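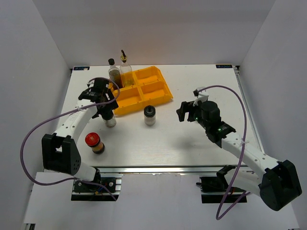
A reader of this page wrote in last week to say that oil should never live next to vinegar, that anything with a pour spout belongs by the stove, and that a tray with compartments is simply a drawer for people who have given up on drawers. I have read the letter twice and moved nothing.

Small Shelves: The Condiment Gallery
Posted March 8, 2021 | By the Kikholm Pantry Page
40 shares | 7 comments

The subject this month is the stuff that collects at the back of every table: bottles you bought for one recipe, jars you kept for the lid, and whatever tray was supposed to bring order to both. It opens with a yellow tray, four compartments, two by two, and not one of the bottles or jars standing in it. I find this very true to life. My own tray from Tresmont has been waiting for its first jar since June.

The two glass bottles have at least made it as far as the rear corner. One is dark with a black screw cap, and the other is clear, with something pale yellow in it and a gold-colored spout. Fit a spout to a bottle and the bottle next to it starts to look underdressed.

Out in front of the tray is a small clear jar with a knob on its black cap, nearly empty. Every kitchen I've ever cooked in has one of these. There is never enough left to use and always too much to throw out, so it gets moved from shelf to shelf like a family piano.

The short jar with the red lid is dark brown inside, paler toward the top. My policy on brown things in jars is to label them the day they come home. I have kept to this policy 3 times.

If you're sorting your own, tall bottles go at the back and short jars up front, where you can read the tops. Wipe the bases before they go in – a sticky ring on a yellow tray is there for good. The Vinach tray on my counter has several, and I now think of them as parking spaces.

Viewed 2271 times

We use cookies to remember your preferences. Accept | Manage settings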